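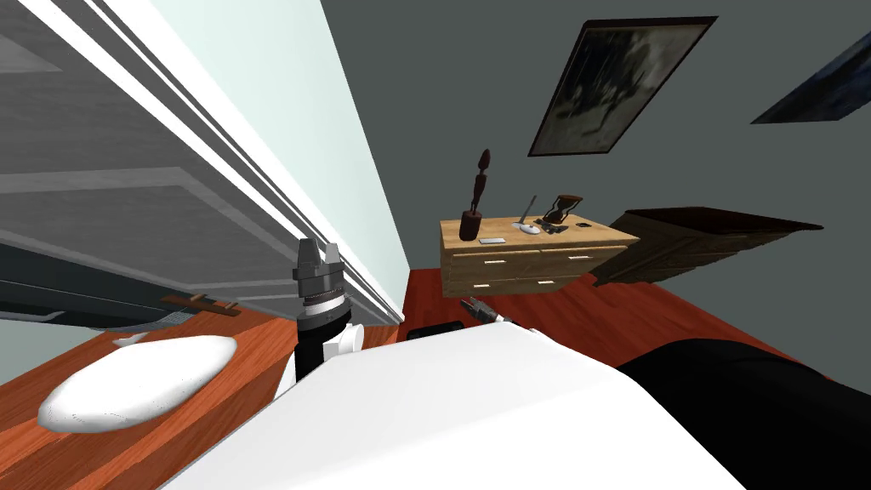
Usha Kartha wrote to ask why the Firum rules cap joint speed in simulation, where there is nothing to break. The cap stays. A policy tuned at 800 mm/s behaves differently at 200, and it is the slower one we certify. 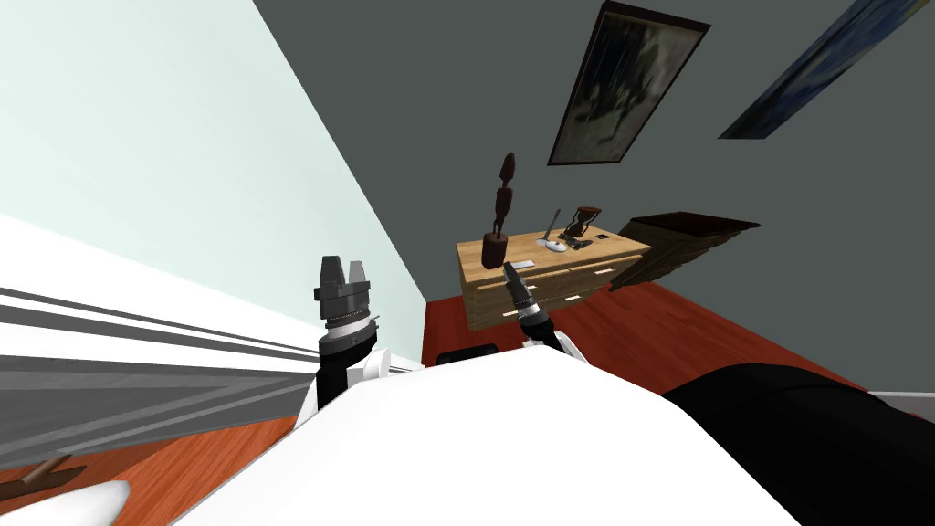 Rule 8 covers reset. Both grippers go back to open before a new episode is logged, including after an aborted run.

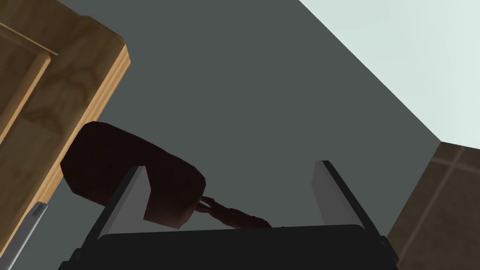 Ritetti objects that wrist views should be scored separately from the head view. Agreed for February's draft. 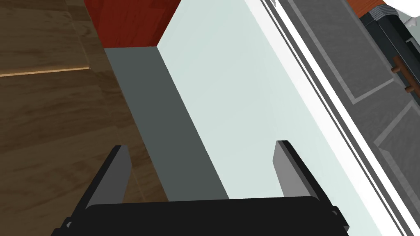
Clearance in narrow gaps is still measured from the outer edge of the finger, in millimetres, and recorded with the seed.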